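Owner's accommodation (lodging property)

Owner's accommodation, also called manager's quarters or the owner's flat, is the part of a motel, guest house, inn or holiday park set aside as a dwelling for the person who runs it. In property sales it is treated as a separate element from the letting rooms, and it has a marked effect on how the whole is valued, financed and taxed. The term covers both rooms inside the main building and a detached house on the same title.

Definition and scope

A dwelling is normally counted as owner's accommodation when it meets three conditions: it has its own kitchen and bathroom, it can be locked off from the guest areas, and it passes with the business when the property is sold. A letting room used by the owner in the quiet season does not qualify. Nor does a staff bedroom without cooking facilities, although agents' particulars often list the two together.

Where the dwelling stands on a separate title, the sale is usually handled as two linked contracts. Buyers are then advised to check access, drainage and parking rights, as these may have been shared informally for years and never written down.

Layout

The oldest pattern places the living rooms directly behind the reception desk, with a connecting door. It allows one person to cover late arrivals without sitting at the desk, and it remains the usual arrangement in roadside motels with fewer than thirty rooms. Its drawbacks are noise and a lack of privacy, and in many cases a kitchen that doubles as the breakfast kitchen.

A second pattern puts the dwelling on an upper floor, reached by its own stair. The stair takes space that could otherwise be let, but the flat can be sold or leased with fewer alterations. At the Danda, a motel near Prillmont, the ground-floor quarters were moved upstairs during a refit and the old rooms became 5 letting units. The work required a second means of escape and a new fire door at the landing.

The third pattern is the detached house, common on larger sites and on holiday parks. Running costs are easier to separate, since the house can have its own meters.

Shared kitchens

Where one kitchen serves both household and guests, it is generally inspected as a commercial kitchen in full. Storage for the family's food is kept apart, and the extraction, flooring and hand-washing basins must meet the trade standard. Valuers tend to treat such a kitchen as part of the business and to describe the dwelling as having none of its own, which may take it outside the definition given above.

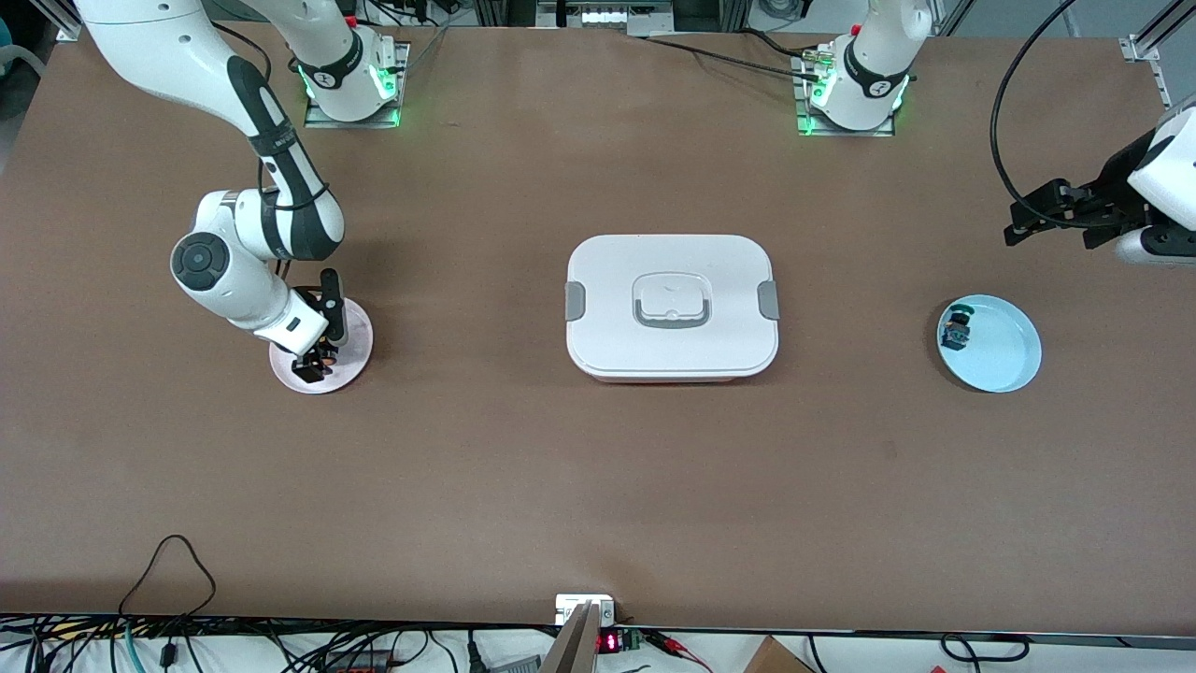 Leitner objects that this treatment is too strict for small properties, and holds that a shared kitchen should be split by hours of use. On that view a kitchen serving breakfast only, and closed to trade from mid-morning, would count mainly as domestic. Lenders have been slow to accept the argument - use by the hour is hard to prove and changes when the business does.

Valuation

Two methods are in general use. Under the first, the property is valued as a going concern on its trading income, and the dwelling is included without a separate figure. The saving in rent to the owner is added back to profit. Under the second, the dwelling is valued by comparison with local houses and the sum is added to the value of the letting part.

The methods can give very different results. In areas with low house prices and steady passing trade the first is normally higher. In resort areas the second often is, and the dwelling may then be worth more as a house than the business is as a business. The Stosska property, with 6 rooms and a detached house, is of this second type: it was offered as a whole and later sold in two lots.

Floor area is measured inside the outer walls. Halls and stairs used by both guests and owner are left out of the dwelling. A flat of 100 square metres in the particulars may therefore measure less in a valuer's report.

Finance and tax

Loans on mixed property are usually made on commercial terms, even where the dwelling takes up more than half of the floor area. Some lenders offer a split loan, with the domestic part at a lower rate, but ask for separate access and separate services.

For tax, heating, insurance and repairs are divided between private and business use. Division by floor area is the simplest basis. Division by number of rooms is also found, though it favours the owner where the letting rooms are small.

See also

Going concern
Live-in manager
Mixed-use property
Tied accommodation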